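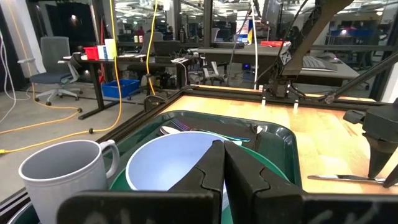 Grasp planner news, from my corner of the lab

I finally got to rip out the old approach code! Back in August our planner would choose a grasp once, from far away, and then commit to it like a stubborn mule. Fine for a big box, miserable for dishes. So for the past few weeks I've been teaching it to look again on the way in, using the wrist camera, and to change its mind if the rim of a bowl isn't where it thought (it almost never is).

The new version re-plans every 34 milliseconds. My first try ran at 12 and the arms shook so badly that Sigrún Ragnarsson walked over from her desk to ask what I'd done to them. I've put a filter on the pose estimates since then – much calmer, a tiny bit slower to react, and I can live with that.

Next up is the nasty stuff: bowls stacked on plates, where the depth edges run together and the segmenter wants to call the whole pile one object. I've logged 500 grasp attempts so far and 27 of the failures come down to exactly that. If you have labeled tableware data sitting on a drive somewhere, please send it my way!

The code is on the Paucar branch. Read the notes before you merge, the config format changed and your old files won't load.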